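Mumus
Motion planning and contact control for single-arm work in fitted kitchens

Overview | Modules | Interfaces | Requirements | Licensing | Release notes

Mumus is a planning and control package for one arm on a fixed or wheeled base, working among cupboards, counters and hinged appliances. It takes a joint model, a depth stream and a task file, and returns timed joint paths together with the force limits that apply to each stretch of the path. It is developed and supported by Somero from its Skarkcombe office.

The package is aimed at teams who already have a working arm and driver and want to stop writing approach poses by hand. It does not replace the maker's safety controller and has no access to it. All limits set in Mumus sit inside the limits set there.

Modules

Planner
Samples paths in joint space and shortens them before timing. Fixed surroundings are held as a signed distance field, moving parts as separate meshes with one joint each. An oven door is therefore a body with a hinge, and the planner knows the volume it sweeps as well as the place where it currently stands. The default clearance is 12 mm on all links and can be set per link. The hand usually needs less, the elbow usually more.

Hinge estimator
Fits an axis and a radius to a door from a short pull. The estimator needs a minimum of travel before it reports, and it will return "no fit" on doors with a spring or a cam that lifts the hinge line. In that case the axis can be entered in the task file. Fits are stored by appliance name and reused until the appliance is marked as moved.

Contact layer
Runs at the arm's control rate and switches between position and force control along chosen axes. Door work is normally done stiff along the arc and soft across it. Switching is logged with the measured force on both sides of the change.

Cable model
New in the March release. External cables are treated as a hanging chain between two clamp points, with the slack length given by the user. The planner checks the chain against the arm's own links and against the field. This is a rough model. It catches most wraps round the wrist and does not attempt to predict friction or swing.

Console
Shows the current plan, the field and the live joint state, and replays any logged run. Plans can be stepped one waypoint at a time with a held key. The console runs in a browser and needs no install on the operator's machine.

Low doors and the top of the appliance

Counter-top ovens are awkward for most planners. The open door takes up the space where the hand would like to come in, and the metal top reflects badly enough to leave holes in the depth data. Mumus fills holes from the stored appliance mesh where there is one, and otherwise marks them as occupied. Unknown space is never treated as free in this release, and there is no switch to change that. 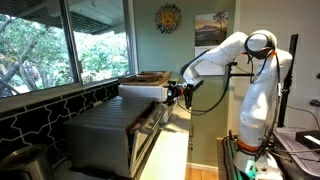 Gripper level with the top of a toaster oven, door open. The cable hangs in a loop between wrist and forearm.

Objects kept on or behind an appliance should be in the field before planning begins. A board or tray at hand height takes away much of the room for a retreat move, and a path that is valid going in may have no matching path coming out. The option plan_exit_first solves for the retreat before the approach and rejects the task if none exists. It is off by default as it adds to planning time.

Windows behind the work area cause a separate problem. Strong daylight lowers depth confidence along the sill, and the occupied region can creep forward over the counter. Use a fixed mask for the glass, or scan the room once with the blinds down and freeze that layer.

Timing

On the Mancuso kitchen set, which Somero uses for release checks, the current version gives a median planning time of 357 ms with exit solving off. The set has 73 tasks, all with at least one hinged part. Times are for a single process on the reference machine and include shortening but not the first build of the field.

Interfaces

Joint state in, joint targets out, over shared memory or a local socket
Depth input as point cloud or range image
Task files in plain text, checked against a schema on load
Python and C++ bindings — the Python binding cannot be used inside the control loop

Requirements

A 64-bit Linux system with a real-time kernel. An arm with six or more joints and torque or wrist-force readings. At least one calibrated depth camera. A second is advised where the arm itself hides the counter during the approach.

Known limits

Sliding doors are supported, folding doors are not.
Two doors sharing a hinge post must be declared as 2 bodies; the estimator will otherwise average them.
Loose liquids in carried vessels are handled only by a tilt limit.
Replays made with the previous log format open read-only.

Licensing

Per arm, yearly, with updates for the term. Simulation seats carry no charge when held alongside a licensed arm. Evaluation copies have all modules enabled and stop writing logs at the end of the trial period.

Download data sheet | Schema reference | Request an evaluation copy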